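Bac de manutention

Un bac de manutention est un récipient ouvert, le plus souvent rectangulaire, destiné au stockage temporaire et au transport de pièces en vrac dans les ateliers et les entrepôts. Il se distingue de la caisse, qui possède un couvercle, et de la palette, qui n'a pas de parois.

Matériaux

Les modèles métalliques sont généralement en tôle d'acier pliée et soudée, peinte ou galvanisée. Ils supportent mieux les chocs que les bacs en polypropylène, mais la peinture des parois s'écaille avec les frottements répétés. Des parois inclinées ramènent les pièces vers le fond et facilitent la prise à la main.

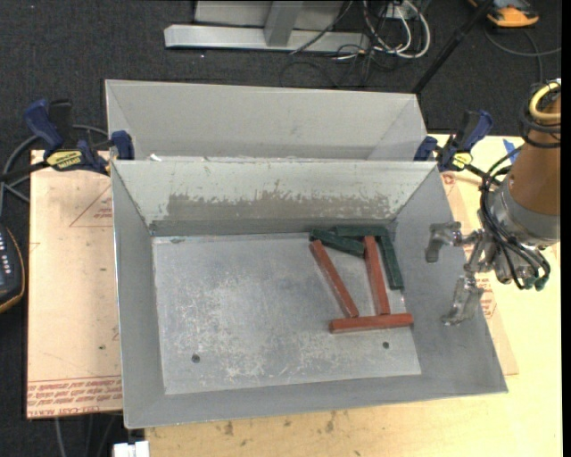
Dimensions et charge

Les petits bacs à bec reçoivent 5 kg, les bacs d'atelier courants 26 kg. Au-delà, on emploie des conteneurs à pieds, déplacés au chariot élévateur, dont la charge peut atteindre 1 000 kg.

Entretien

Le fond est balayé à chaque changement de lot. Les zones mises à nu sont poncées puis repeintes pour limiter la corrosion.

Voir aussi

Palette
Rayonnage
Conteneur grillagé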